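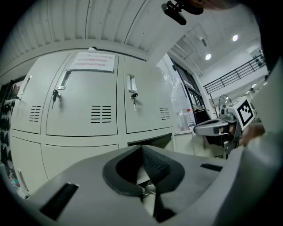 Gripper in hand at the lockers, the other one coming in from the right

Print this thread | E-mail this thread

Gripper pad slips on locker doors, then pinched me

tangen_tom
Has anyone else had the jaw on a hand-held gripper let go and then snap shut? We've been doing locker work with the paired ones – open the door, reach in, take something out, close it again. Monday morning the left one started slipping on me. I squeezed harder like a dummy, the trigger stuck, and when it finally freed up it closed on the side of my thumb. Blood blister, nothing worse. But I'm on the trigger all day and now I don't trust it. Firmware is whatever Lorkico shipped in May.

nuruvley
Firmware has nothing to do with a sticking trigger. That's the return spring or grit in the slide. How many cycles are on it?

tangen_tom
525 on the log since the last service. The sheet on our wall says service at 100, so yeah, I know.

nuruvley
Well there you go lol. Pull the slide, clean it, new spring.
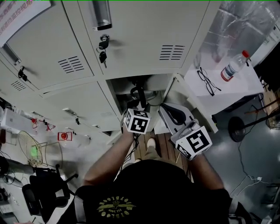
Posted by: Eilif S. | Talau shop floor | Aug 28, 2023

I'm going to disagree with nuruvley a bit. A dirty slide makes it stick, sure, but it doesn't explain the slipping that came first. Look at how you work a lower compartment: leaning in over it, both arms out, a gripper in each hand, cables hanging under the left one. We had a cable catch on a door edge in a spot just like that and it pulled the jaw sideways a hair every time the arm went forward. Took me a whole shift to find it. I'd tie the cables back along the forearm before I bought a single spring.

nuruvley
A cable won't jam a trigger, Eilif.

Eilif S.
Never said it did! I said two faults. He squeezed harder to make up for the first one and that's when the second one got him.

idun_h
Idun Hellström here, I look after the tools on our side. Please stop using it until it's fixed, Tom, and write the thumb up even if it's small. We had the same pinch in May and the guy didn't report it, so the next person on shift picked up the same gripper and got it worse. Also check the marker cube. Ours had worked loose on its mount, so the tracking was off and every recording from that morning was junk.

tangen_tom
OK, tagged it out. Cube is tight. Eilif, you might be onto something, there's a shiny rub mark on the cable jacket 115 mm back from the plug. Slide was filthy too, so nuruvley gets half a point.

nuruvley
I'll take the half. Still say do the spring, it's a 30 minute job.

Eilif S.
Do both and run it on an upper door first. If it slips there too, I'm wrong about the cable and you can all have a laugh.

tangen_tom
Spring's ordered. I'll post when it's back together.

Contact us | Copyright Nuruvley Boards | Back to top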